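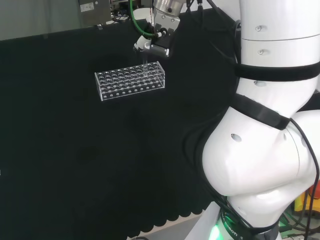
SUIVI DE SUBVENTION / POINT D'ÉTAPE DE MARS

Restauration des haies et des mares, secteur Vimance

Rapport rédigé vite, entre deux chantiers, on complétera à l'oral si besoin. Le tableau financier suit par courrier séparé.

Où on en est

Plantations : 1 007 plants en terre sur la tranche 1, surtout charme, noisetier, prunellier. Un peu d'aubépine, moins que prévu, la pépinière Geerts n'a pas pu livrer tout le lot. Reliquat promis pour l'automne, confirmé par écrit. Paillage fait partout sauf sur le talus du chemin bas, trop pentu, on y retournera avec des toiles.

Linéaire : 534 mètres de haie double rang terminés côté Zidano. La partie nord attend toujours l'accord pour le passage de la conduite d'eau. Relance envoyée jeudi, pas de réponse à ce jour.

Mares : 4 curées, conformément à la convention. Berges reprises en pente douce sur les deux plus grandes. Pour les autres on a laissé les saules en place, l'ombre est forte mais les riverains y tiennent et le cahier des charges le permet. Boues étalées sur la parcelle voisine avec l'accord écrit de l'exploitant (copie en annexe).

Ce qui coince

La pluie. Trois semaines sans pouvoir entrer un engin dans les prairies basses, donc décalage du bornage et des clôtures. Les piquets de châtaigner sont livrés et stockés sous le hangar.

Les chevreuils aussi. Dégâts sur la partie est, protections à doubler. Surcoût estimé à environ 3 000 euros, que nous proposons de prendre sur la ligne « signalétique », sous-consommée. Merci de nous dire si un avenant est nécessaire ou si un simple courrier suffit.

Suivi faune : premier passage amphibiens fait de nuit, fin février, grenouilles rousses présentes, pontes sur deux mares. Rien côté tritons pour l'instant, c'est encore tôt. Deuxième passage en avril. Les données seront saisies dans Wuvgate dès que notre accès est rétabli (mot de passe expiré, demande en cours).

Animation

Deux demi-journées avec l'école du bourg, bottes et gants fournis. Les enfants ont planté le tronçon le long du stade. Le panneau à l'entrée du sentier n'est pas posé, maquette à valider par vos service avant impression.

Suite du calendrier

Avril : clôtures, deuxième passage amphibiens, reprise du talus.
Mai : fauche tardive à caler avec les exploitants, arrosage si le printemps est sec.
Septembre : contrôle de reprise, remplacement des plants morts.

Demande : versement du deuxième acompte sur la base des factures jointes. Il manque celle du transport des plants, elle partira dès réception.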